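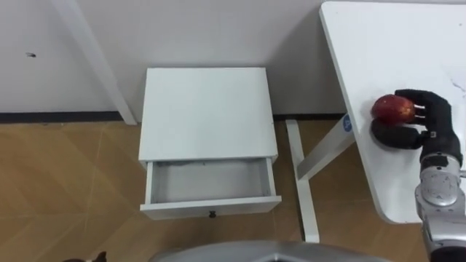
Ovska Phase Labeling Package
for humanoid upper-body manipulation

Manufacturer: Prumeck
Part number: OVS-2
Price: $3,875 per lab, per year
Availability: In stock, download and license key by email

Overview

Ovska is a software package for labs that train humanoid robots from teleoperated demonstrations. It splits each demonstration into phases using joint current and hand position, then trains one policy with the phase as an extra input. The usual phases are approach, contact, hold, move, and release. Users can add their own, up to 12 per task.

The method was written up by Heiðrún Dalsgaard and Chi-keung Hsueh. Their starting point was a common fault in drawer and tabletop work: a policy trained on whole demonstrations often closes the hand too early, or starts to lift before the fingers have settled on the object. Most of the frames in a demonstration are free motion, and the short stretch around contact gets little weight. Phase labels let the training step weight that stretch separately.

Labeling by hand takes a person several minutes per demonstration. Ovska does it from the logs, and a reviewer only looks at the ones it marks as uncertain.

What is included

Phase labeler, command line and desktop versions
Training scripts for single-arm and two-arm policies
Review tool for uncertain segments
The Halliday task set, with task sheets and scoring sheets
One year of updates and email support

The Halliday task set

Halliday is a set of small household tasks done at a desk with a drawer unit under one end. Tasks include picking up a piece of fruit from the desktop, reaching into an open drawer, pulling a drawer by its knob, pushing it shut, and moving an object between the desktop and the drawer. Each task sheet gives the start position of the robot, the start position of the object, the time limit, and what counts as finished. Dropping the object onto the floor ends the attempt. Dropping it onto the desktop does not, as long as the robot picks it up again inside the time limit.

Furniture is not supplied. Any desk and drawer unit within the height range on the task sheet can be used, and the labs that have run the set so far have all used different ones.

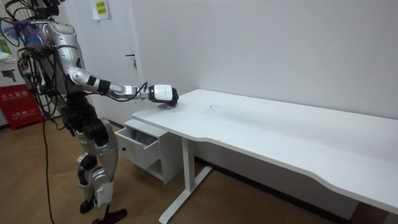 FLOKNESS, April 2026 - Results for the current version of the labeler are now part of this page and replace the January figures.

The training set held 3,799 demonstrations, all right-handed. Two policies were trained on it, one with phase labels and one without. Network size, training time, and camera inputs were the same for both. The policy with phase labels was then run for 2,277 attempts across the Halliday tasks and finished 2,039 of them. The policy without labels was stopped early on two of the drawer tasks after repeated hard contact with the drawer front, so we do not give a single total for it. Per-task numbers for both are in the results file that comes with the download.

Most of the gain was in the tasks where the hand goes into the drawer. Picking up fruit from an open desktop improved only a little. Murray Ruddock, who ran the attempts, also logged the failures by type. The largest group was the thumb catching on the drawer edge on the way in. The second was the wrist stopping short when the drawer was not pulled out far enough at the start. 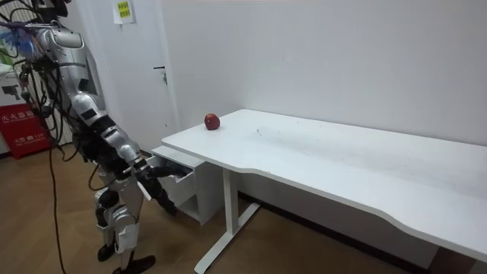 Right hand in the open drawer, apple on the desktop.

Known limits

The labeler needs joint current at 100 Hz or better. With slower logs it still runs, but the contact and hold phases tend to merge.

Soft objects are harder than firm ones. The current rises slowly when the fingers close on cloth, and the labeler may place the start of contact late. There is a setting for this (soft_contact) and it is off by default.

The results above are for one robot standing in place at one desk. We have not tested the method with walking between steps.

Left-handed demonstrations can be mirrored in the training scripts. Check the wrist limits first - on some robots they are not symmetrical.

Requirements

Linux workstation with a CUDA-capable graphics card, 24 GB memory or more
Joint position and current logs with a shared clock
At least one camera view of the hand
Free disk space of 2 TB for a full Halliday training set

Licensing

One license covers all users in one lab. Trained policies belong to the lab and keep working after the license ends. The labeler and the review tool stop accepting new logs at that point, but old projects can still be opened and exported.

Teaching licenses are handled separately. Write to Shona Kerslake in sales with the course name and the number of seats.

Support

Technical questions go to Huia Hoani. Please attach the labeler log and one short demonstration that shows the problem, and say which version you are running.

Related items

Ovska Review Tool, extra seat
Halliday task sheets, printed and laminated
Prumeck log converter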